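Workshop notebook, cup job
3 July 2018

Long day, good day. I want to get this down before I go home, as Hefin takes over the bench tomorrow and he will otherwise have to work it all out from my scribbles on the back of the parts list.

The cup job is the one Bongani asked for: take a clear plastic cup that is lying down, get a finger inside it, and end up with it standing where we want it. It sounds like nothing at all until you try to show it to a machine. We are doing the showing with the hand-held gripper, the same pads as on the Holtis arm, so that whatever I do with my wrist ought to be something the arm can do later with its own. I've been talking to myself all afternoon about keeping my elbow low, because the arm hasn't got my shoulder and can't lean over the table for a better look!

Tally as it stands: 212 demonstrations kept for the cups, which brings the whole Lurkisent set up to 773. I threw out 2 where I let go of the trigger too soon. I was hoping for another 50 before tea but my hand got tired and the tired ones look it – they go all wobbly at the approach, and I would sooner have fewer than teach it my wobble.

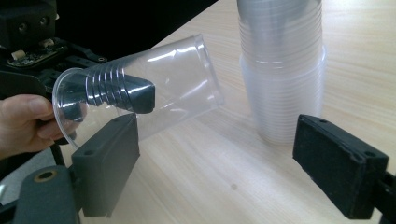
Clear plastic is a pain, I must say. The shine moves every time you tilt the thing, and with the lamp full on you get bright streaks that look more solid than the cup does. I turned the lamp towards the wall for the last batch and it seemed kinder, though I haven't trained on those by themselves so that is only a feeling. Hefin, if you have half an hour, would you try a run that way and write down what you get?

Other thing for Hefin: go in slowly and stop before the base. If you push right up to the end the cup rides along on the finger and the learned version copies that very faithfully (I watched it shove one clean off the table in the Chauke trial, and it looked quite pleased with itself).

Bongani came by and asked whether we could do it all from the remote sticks instead, the way Wimel do. We could, and I'd like to compare them properly by November, but I can't feel the rim through the sticks and I think I'd crush a good many cups while learning.

Still to do: new tape on the handle, charge both batteries, rename the morning folder, which I saved under yesterday's name like a fool.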